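Steverham, packing room. Periodic check, December. Filled in by Ajith Raju, started 9.15 am.

Marking used: OK, Watch (leave in use, look again next time), Fix (job to be raised), N/A.

## 1. Floor and walkways

- [x] Main walkway clear from door to door: **OK**
- [x] Yellow lines readable: **Watch**. Worn by the goods door. They will do until spring.
- [x] No trailing leads across the walkway: **OK**
- [ ] Mats flat, no curled corners: **Fix**. The mat at the far bench has lifted again. Tape has been tried and I don't want more tape on it. Replacement requested from stores.
- [x] Floor dry at the sink end: **OK**

## 2. Fire and first aid

- [x] Extinguishers on brackets, pins in: **OK**
- [x] Exit door opens fully from inside: **OK**. Stiff for the first few inches. Hinges oiled during the check.
- [x] First aid box sealed and in date: **Watch**. Eye wash runs out before the next check is due.
- [x] Call point not blocked: **OK**

## 3. Grey tubes

The Wimance sheet lists 34 grey tubes in circulation. The purpose here is to find any that are split, crushed or sharp at the edge. Light marking on the outside isn't a reason to pull one. Last time several tubes were set aside for scuffs alone and we ran short for two shifts, so please read the comments below before rejecting anything.

- [x] Outside surface looked at under good light: **OK**
- [x] Rounded ends not dented: **OK**
- [x] Scratches noted by position: **OK**

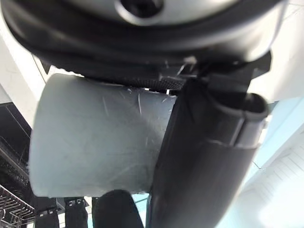
*Item 3, grey tube from the side. Cluster of thin white scratches and short scuffs.*

Marks like these go down as "surface" on the sheet. If a fingernail catches in one, write "catches" next to it and put the tube on the bottom shelf for a second look. Use gloves for this. A raised edge can be small enough to miss by eye and still cut.

- [ ] Tube numbers readable on the stock labels: **Fix**. Three labels have come away and are in an envelope in the desk drawer. They need matching up before they go back on.
- [x] Rejects kept apart from good stock: **OK**

## 4. Benches, handling gear and leads

General look over anything with joints, caps or fixings that a sleeve or finger could catch on. Power off first at the wall. The last sheet had this section ticked in one go with no comments, and that isn't enough.

- [x] Bench legs tight, no rocking: **OK**
- [x] Brackets secure, corners without burrs: **OK**
- [x] Caps and covers seated: **OK**
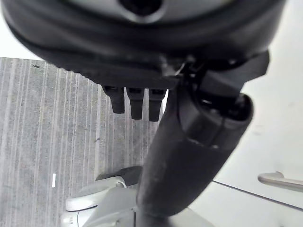 - [x] Leads held back out of the way of hands: **Watch**. Clips at the near bench are the old sort and they let go when knocked. The Petkov clips on the other bench have held since they were fitted, and I would like the same on both.
- [x] Plugs and sockets undamaged: **OK**
- [ ] Electrical test stickers in date: **Fix**. The label printer is overdue. Taken out of use and tagged.
- [x] Emergency stops tested: **OK**. All reset properly.

## 5. Second look at tubes

This section was added to the form after the Butano order, when 2,000 pieces went out and the paperwork for the tubes had nothing on it but ticks. A tick says somebody looked. It doesn't help the next person decide whether a mark is new. 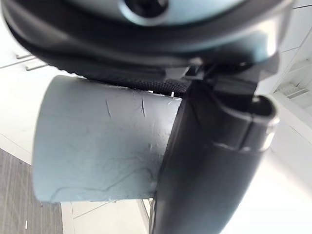
Comments should give the place on the tube, the kind of mark and its direction. Start at the left end with the tube lying flat and work to the right. For example, two short vertical scratches towards the upper left, with a long thin wavy crease across the lower half, can be written as "2 short vert., upper L; long crease, lower". Add chips along the top edge separately. Leave out words such as "fair" or "a bit tired", as they mean something different to each of us.

- [x] Comments written for each marked tube: **OK**
- [x] Creases checked for splitting: **Watch**. Press lightly with a thumb on either side. Do not bend.
- [x] Chipped edges checked for loose flakes: **OK**

## 6. Jobs raised

| Item | Job | Who |
|---|---|---|
| 1 | Replace mat, far bench | Stores |
| 3 | Match loose labels to tubes | A. Raju |
| 4 | Test label printer | Electrician |
| 4 | Fit new lead clips, near bench | Maintenance |
| 2 | Order eye wash | Office |

Mat and label printer to be done within 6 working days. Please initial beside the job once it is finished and leave this copy on the board by the door.

Checked: Ajith Raju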